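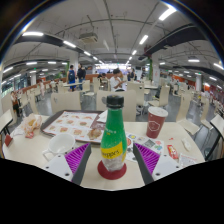
The New Lunch Shift

By ten past two the noise in the main dining hall at Poratano's distribution campus has dropped enough that you can hear the carts. For most of the past decade this was the worst hour of the day for the people who work here. Lunch is over, the second wave of diners is still sitting down, and the tables between them have to be cleared, wiped and set straight before the afternoon break.

The dining hall feeds workers from three warehouses and, on an ordinary weekday, serves 3,191 meals. The cleaning crew is 13 people across two shifts. In May, the food service contractor, Asska, began handing part of their work to machines.

The first change was in the dish room, out of sight of the diners. A sorting line built by Sung now takes trays off the belt, separates cups from plates and sends paper to the bin. Two people used to stand at that belt for a full shift. One still does, mostly to catch what the line gets wrong. Soup bowls stacked inside each other are a regular problem. So is cutlery wrapped in a napkin.

The second change is slower and harder. Asska wants a machine that can clear a table. A tray is easy enough when it comes down a belt facing the same way every time. A table after lunch is another matter. There may be a bottle with something left in it, a cup with a lid, a ball of paper, half a bun in its wrapper, a bag that could be trash or could be somebody's dinner. A person sorts all this at a glance and knows when to ask. The machine has to be taught.

Some of the teaching is done by the crew. Four of them have learned to use a hand-held gripper, a tool with two soft fingers that records how an object is approached and picked up. They work with it for an hour a day, at tables in the hall, and are paid a higher rate for that hour. The rest of the shift is cleaning as before.

Opinions about it vary. One cleaner, who has been here nine years, likes the hour because it is easier on her back. Another gave it up after two weeks. He said he could clear six tables in the time it took to pick up one cup properly for the recorder, and he did not enjoy feeling slow at something he was good at.

What the crew asks about most is hours. Asska has said there will be no layoffs through the end of next year. It has also said that people who leave will not always be replaced, and two have left since spring. The remaining staff cover a larger section each. With the dish room running on fewer hands, the company says the total work is about even. Several cleaners disagree. They point out that the sorting line stops several times a week, and when it does, someone is called off the floor to empty it by hand.

There is a gain that few people argue with. Wrist and shoulder complaints from the dish room are down, according to the shift leads, and the job of scraping plates is no longer the one given to whoever is newest.

A table-clearing cart from Brallov is due for a trial in the smaller hall upstairs, which has 70 seats. It will work after closing at first, with a member of the crew walking beside it. The crew has asked that the walking be counted as regular paid work and written into the schedule. Asska has agreed for the length of the trial.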